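Caring for wooden cutting boards

A wooden board will outlast several plastic ones if it is washed properly and oiled now and then. Most of the boards people throw out were ruined at the sink.

Washing

Wash the board by hand soon after you use it. Hot water, a drop of dish soap and a soft brush are enough. Wash both faces every time, even if you only cut on one. A board that gets wet on one side and stays dry on the other will cup, and a cupped board rocks under the knife.

Don't leave it in a sink of water, and keep it out of the dishwasher. Wipe it with a towel and stand it on edge with air on both sides. Flat on the counter, the underside stays damp for hours. If the board has a hole, hang it, but not over the stove.

Juice grooves hold more dirt than the flat part. Run a brush along the whole groove and go twice over any bends. An old toothbrush works.

Smells and stains

For onion and garlic, scatter coarse salt over the board, rub it with half a lemon, leave it for 3 minutes and rinse. Beet and berry stains fade by themselves over a few weeks. Salt speeds that up a little. Bleach dries the wood and raises the grain, so save it for plastic.

Keep one board for raw meat and another for vegetables and bread. Two plain boards cost less than one fancy one and they wear more evenly.

Oiling

Use food-grade mineral oil. Olive oil and sunflower oil go sticky and then rancid. Ongart sells a board oil with beeswax mixed in that goes on thicker and is good for end grain, but the plain kind is fine for everything else.

The board has to be fully dry, so wash it the night before. Put on a generous coat with a rag, do the edges and the inside of the hole, and leave it overnight. Wipe off what hasn't soaked in. A new board wants three coats in its first week. After that, once a month in winter and less in summer.

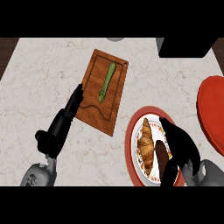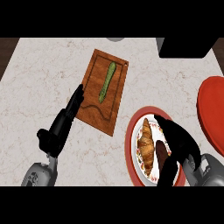
Viktória Szűcs wrote in to say that once a month was too much for her maple board, which stayed greasy until she cut back to every third month. She goes by the water test: sprinkle a few drops on the surface, and if they bead up, leave the oil in the cupboard. If they soak in and darken the wood, it's time. That is a better guide than the calendar, especially in a humid kitchen.

Sanding

Fuzzy or deeply scored boards can be sanded. Start with 120 grit, finish with 220, and always go with the grain. Wipe with a damp cloth between grits, let it dry, and knock down the raised fibers. Oil it as if it were new.

Stopping a board from sliding

A damp dish towel folded once underneath is all you need. Take it away when you finish and hang it up, or the board will sit on a wet patch until supper.

Throw a board out when a crack runs all the way through. Glue repairs on a split board seldom hold past July.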